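Notas sobre o calendário da liga regional de corfebol

Fechei em julho a primeira versão do calendário. O formato é de todos contra todos a duas voltas, com a restrição de que nenhuma equipa faz mais de 3 jogos fora seguidos. A Tineke Hoekstra pediu ainda que o Skatton e o Ekier não jogassem em casa na mesma jornada, porque partilham o pavilhão.

Corri o otimizador com 600 iterações e o total de deslocações ficou em 1.900 km. O limite de paragem foi de 25 minutos. Aumentar o limite não alterou o resultado.

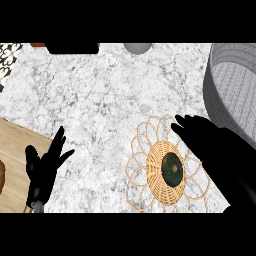 Bancada de mármore branco com veios cinzentos, imagem gerada por computador.

O ponto fraco continua a ser o Leemans, que tem a deslocação mais longa e a repete logo no início da segunda volta. O Naveen Upadhyay sugeriu trocar a ordem das duas voltas só para essa equipa. Testei e a troca viola a restrição do pavilhão em duas jornadas.

Falta tratar dos desempates. O regulamento usa a diferença de cestos antes do confronto direto, e eu preferia a ordem inversa. A tabela vai para o Siteo quando os horários dos árbitros estiverem confirmados.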